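El bazar Bokotier pone orden en el cajón de los palillos

El bazar Bokotier ha decidido dedicar el mes de enero al menaje de mesa, y lo hace con una ambición que no se le conocía desde la campaña de los paraguas.

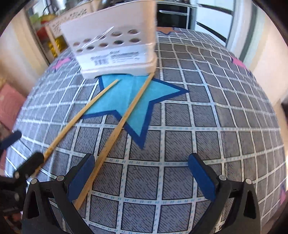 La novedad más comentada son los palillos de madera, que se venden en lotes de 30 y que, según el folleto, «invitan a cenar de otra manera». De qué manera no se especifica. Los clientes que los probaron en la inauguración, a las seis de la tarde, lo hicieron sobre un mantel gris con estrellas azules y rosas, estampado que la tienda considera apto para todas las edades y que ya tiene partidarios entre quienes cenan sin niños.

Completan la oferta las cestas blancas de plástico con agujeros redondos, que sirven para el pan, la fruta o las pinzas de tender, según el estado de ánimo de cada casa. Cuestan 3 euros y hay un máximo de 3 por persona, límite que en la primera tarde provocó alguna negociación en caja.

El bazar, en la calle Ultisico, asegura haber recibido 900 cestas y confía en no tener que guardar ninguna en el almacén, donde todavía quedan paraguas. La campaña termina con el mes. Los manteles no admiten devolución una vez cortados.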